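Folding Small Clothes, Session 2

Okay, so last time we did towels and everyone got cocky (me included!). Kids' clothes are a whole different animal. A towel has four corners and no opinions. A toddler's top has cuffs, trim, elastic, and a shape that changes every time you breathe on it.

My routine goes like this. Lay it on the bed, find the neck or waist, then smooth outward with flat hands. Don't tug on the trim, it puckers. Sleeves or legs go in next, and then you fold in half.

Elastic is where I always lose my patience. A gathered cuff wants to bunch up and drag the cloth along with it,

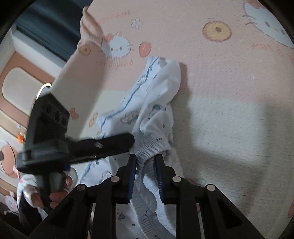

so I open it out with two fingers first and let the rest of the fabric settle before I fold anything. For next session, bring 9 pieces, at least 2 with elastic, and plan on 30 minutes of folding.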